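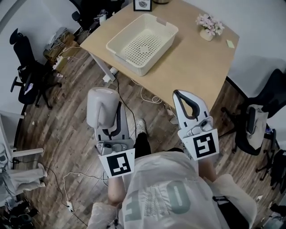
*White basket, pink flowers, desk by the power strip*

Hi all,

Yes, count me in for the seed swap! I've got beans from 1974 stock (Zolach pole, the purple ones) and way too much dill.

> On the list, Nizar Salameh wrote:
> Could we do paper envelopes this time? And does anyone still grow the Alow squash?

Paper, please! I have 298 small envelopes left over, so take as many as you like. No Alow here, but I'd love three or four seeds if somebody has them.

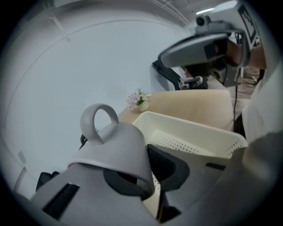
**Soltumham, March**

Peas are up already – I'm thrilled! The Leung ones came first again. Does anyone net theirs this early?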